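El baño pequeño, otra vez

Llevaba semanas queriendo escribir sobre el baño pequeño, el que queda al fondo del pasillo. Es un cuarto sin gracia: paredes de gris claro, suelo con dibujo de madera, un mueble blanco y el inodoro contra la pared. Como es tan estrecho, durante mucho tiempo lo limpié mal y con prisa. En agosto decidí ponerle orden y apunté lo que me funciona.

El inodoro y su escobilla:

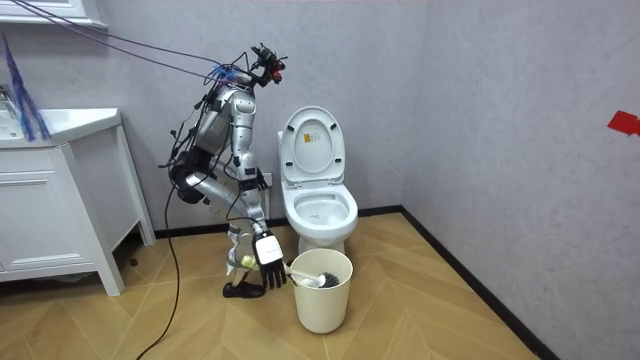
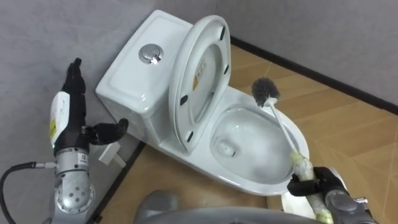 Lo primero que cambié fue el orden. Antes fregaba el suelo al principio y luego lo volvía a manchar con las gotas de la escobilla. Ahora empiezo por la taza, sigo con el asiento y la cisterna, y el suelo queda para el final.

Para la taza levanto la tapa y el asiento, echo el producto por debajo del borde y lo dejo actuar mientras hago el lavabo. Uso el antical de Trolloretti, que viene en botella de 600 ml y me dura bastante. Mi vecina Regula Ortner prefiere el vinagre de limpieza. Lo probé una temporada y para el mantenimiento va bien, pero aquí el agua tiene mucha cal y con el vinagre tenía que frotar más. Los dos productos no se mezclan nunca entre sí, y menos todavía con lejía.

Después paso la escobilla, primero bajo el borde y luego hacia el desagüe. Tiro de la cadena con la escobilla dentro para que se aclare. Luego la sujeto un par de minutos entre el asiento y la taza, con las cerdas hacia dentro – así escurre donde tiene que escurrir y no llega chorreando al recipiente.

El recipiente es el otro asunto. Tuve uno cerrado, de la marca Lehner, muy bonito en la tienda. Se quedaba agua en el fondo y al mes olía. Con uno abierto y liso se acabó el problema: se vacía, se enjuaga con agua caliente y se seca con papel. Lo hago cada dos semanas, cuando me acuerdo.

Los topes de goma del asiento también se ensucian, y yo me los saltaba siempre. Un bastoncillo con un poco de jabón basta. El pulsador lo repaso con un paño de microfibra seco, que no deja cercos.

En total tardo unos 44 minutos con el lavabo y el espejo incluidos. Chie Hamada me dijo que ella lo hace en la mitad, pero su baño tiene ventana y el mío no, y aquí hay que secarlo todo a mano.

Me falta resolver la junta de silicona de detrás del mueble, que está amarilla. He comprado un cartucho blanco y sigue en el cajón. Si alguien sabe quitar la vieja sin rayar el suelo, que me lo cuente en los comentarios.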